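Tips > Workshop > Small Parts

Keeping screws and small parts in order
March 21, 2022
By Kumaresan Chacko

Last winter I moved my workbench from the cellar to the small room behind the kitchen, and I had to carry every screw I own up the stairs. Many of them I did not know I had. I had been keeping them in coffee tins, and a coffee tin is a very good way to lose a screw for ten years.

First, empty everything onto an old bed sheet on the floor. Do not use a towel, the small washers hide in it. Take out what is rusty or bent and put it directly in the scrap bag. I kept bent nails for years with the idea to straighten them, and I have straightened two.

Sort by what the part does before you sort by size. Wood screws, machine screws, nuts, washers, wall plugs, picture hooks. When this is done, the sizes go much faster. For the machine screws I keep a known nut of each thread on a piece of wire and try the screw in it. If it turns easily with the fingers, it is the right one.

For sorting I like clear trays with low sides. You see from any place what is inside, and the fingers can reach the corners. Deep boxes are better for storing, but they are slow to work from. When I take apart a lamp or a lock, I use one tray for each step and put them in a line from left to right. To put the thing together again, I go from right to left.

Labels: write with pencil on masking tape, and put the tape on the front of the box and not on the lid. Lids change places. My neighbour in Skoduvholm glues one screw of each kind on the outside of the box, and this works also for people who don't have their glasses with them.

Don't buy too many. I once ordered a box of 500 brass screws because the price was good, and I have used 49. The rest will go to my nephew.

A magnet in a thin plastic bag is useful for picking up steel screws from the floor. Turn the bag inside out over them, pull away the magnet, and they stay in the bag. Brass and aluminium you must still collect by hand. 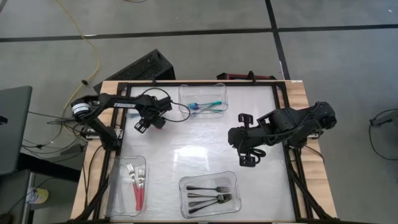

Wipe the trays with a dry cloth before you put them away, as oil from the screws collects dust and makes the plastic cloudy. If they are already sticky, use warm water and a little washing-up liquid, and let them dry completely before any steel goes back in.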